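# Why does a towel dry you?

Have you ever climbed out of the bath, wrapped yourself in a towel and wondered where all the water went? I have. I used to think my towel was a sort of magic blanket that made water vanish. Then my aunt, Nélida Godoy, gave me a magnifying glass, and I spent a whole afternoon in November staring at towels. (I know. But it was raining!)

## Tiny loops, lots of them

If you look very closely at a bath towel, you'll probably see that it's covered in little loops of thread, all squashed up together like a crowd at a football match. My friend Hanna and I once tried to count the loops on one small flannel. We got as far as 3,823 and then her little brother sat on it, so we gave up.

The loops matter because they give the water lots of places to go. A smooth piece of cloth only has its flat top and its flat bottom, but every loop sticks up and has sides as well. More cloth touching you means more water picked up.

## Water likes to climb

Most towels are made of cotton, and water is very fond of cotton. It sticks to it. When a drop touches one thread it creeps along into the small gaps between that thread and the next one, and it will even go uphill! Grown-ups call this *capillary action*, which is a bit of a mouthful. I call it climbing.

You can watch it happen:

1. Put a little water in a saucer. Add a drop of food colouring if you're allowed.
2. Hold a strip of old cotton cloth so that just the end dips in.
3. Wait, and keep your eye on the wet line.

Mine climbed 54 millimetres before I got bored and had a biscuit. Try it with kitchen paper too, and see which one wins.

## Does the water disappear?

No, it just moves house! It leaves you and goes to live in the towel. I weighed my dry bath towel on the kitchen scales and it was 367 grams. After I'd dunked it in the sink and let it drip for a bit, it was about 1,750 grams. All that extra was water, and my arms certainly noticed when I carried it to the washing line.

Later on the water moves again, out into the air, in bits far too small to see. That's called *evaporation*. A towel hung out flat has lots of air touching it, so it dries nicely. A towel scrunched up on the bedroom floor hardly has any, and after a day or two it starts to smell like a pond.

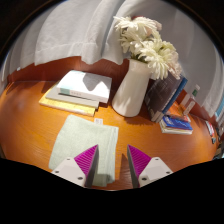

So hang yours up first, and fold it once it's properly dry. I like a loose fold, with the edges nice and round, and it doesn't have to go back in the cupboard straight away. A towel is quite happy on a table next to some books, as long as the books don't get wet.

One more thing to try. Find the label on your own towel and see what it says. If the word is "cotton", you know about the climbing already. If it says something else, do the saucer test with a corner of it (ask first!) and write down how far the water gets.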